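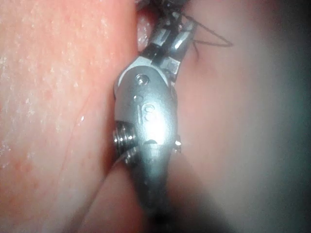

Quick one before bed, because I promised Su-bin I'd write up the teleop stuff while I still remember it and my wrists still hurt.

So. January has been all demonstrations. Me at the console, hands in the masters, face in the viewer, foot on the clutch, tying knots so that the robot can learn to tie knots. That's the job at the moment. I have a doctorate and I am paid to sew badly for hours, slowly, and label it.

The target for the Clokska set is 200 usable demos. Usable is the word that hurts. I've done a lot more than I've kept. Ha-rang goes through everything the next morning and bins whatever has a clutch slip in the middle, or a dropped needle, or me sneezing. I argued for keeping the dropped needles. We'll come back to that.

Things I have learnt about showing a robot how to suture, in no order:

**Go slower than feels right, but don't stop.** My first batch was full of little pauses where I was thinking. Looks harmless when you watch it back. Then Kyung-tae trained on it and the policy learnt to pause. Beautifully. It would get the needle to the entry point and just sit there, for ever, being thoughtful. Now I plan the whole stitch before I press record and if I lose my place I scrap it and start again.

**Pick one way of doing it.** I can wrap the thread over or under, I can drive with either hand, and on a good day I swap about without noticing. Terrible for teaching. The robot sees two answers to the same question and goes for the middle, and the middle of two good wraps is no wrap at all. So we wrote a script and stuck it to the side of the console. Same hand drives, same direction of wrap, same tail length as near as I can manage it. Boring as anything. Works better.

**You can't feel the thread.** No force feedback on our setup, so all the tension is by eye. You watch the thread go straight, you watch the pad start to dimple, you ease off. Took me ages to stop snapping it. Si-woo picked it up in an afternoon, which I'm told is down to video games and which I am choosing not to think about.

Pads next. We went through a cheap lot first and they tore if you looked at them funny, then Stępień sent us a firmer sort and those are fine, you can get a decent row of stitches along one cut before it goes ragged.

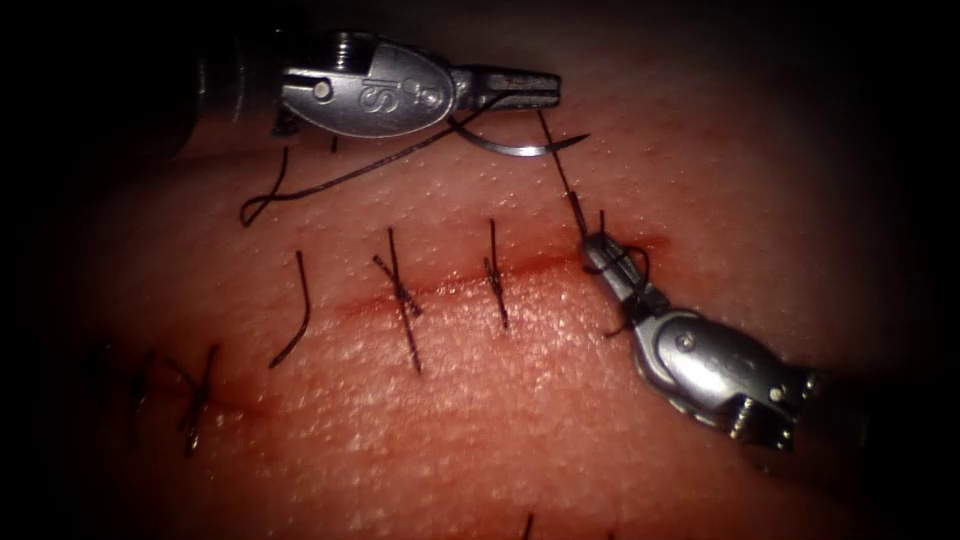

The handover is still the bit that goes wrong most. Driving the needle is nearly solved, I'd say. Bite, rotate, out the other side, pull through – the policy does that about as well as I do before coffee. But then one hand has to give the thread to the other and wrap and catch the tail, and the tail is never where it was last time. It's a floppy black line that goes wherever it fancies. I must have looked at a thousand of the things by now and I still miss the grab on some.

Which brings me back to the dropped needles. Kyung-tae's view is clean demos only. Mine is that if the robot only ever sees it going right then it has no clue what to do when it's gone a bit wrong, and it goes a bit wrong constantly. So we've done a deal. I get a seperate batch, 12 to start with, where I miss the tail on purpose, let go, back off, have another go. Labelled as recoveries. It is suprisingly hard to fail in a natural way, you end up sort of acting. Ha-rang said the early ones looked like am-dram.

We're also trying the thing where the policy drives and I sit with my hands in the masters and take over when it looks lost. Much more restful than doing the lot myself. Bit like teaching someone to park. The trick is not jumping in too early – I kept grabbing it off the robot when it was only being slow, and then you never find out whether it would've got there. Su-bin makes me sit on the urge until it's clearly off the script. She stands behind me and says "wait". Wait. Waaait.

Other bits:

- the clutch pedal squeaks. It has squeaked since I started. Oil is on order, allegedly
- chair height matters more than you'd think, if your elbows are off the rest you get a tremor in every recording after lunch
- whoever used the console last PLEASE put the motion scaling back. I did an entire morning on the wrong setting and all of it went in the bin
- file 707 is fine, leave it alone, it's the one good left-hand handover and I want it for the talk

Next up is deeper stuff, where you can't just come at it from above and the wrist is squeezed in with not much room to turn. Completely different feel. I keep wanting to tilt my head to see round the side, and of course that does nothing.

Right, off. Wrist splint on, alarm set for six. Si-woo has the console till ten tomorrow, then it's me on recoveries.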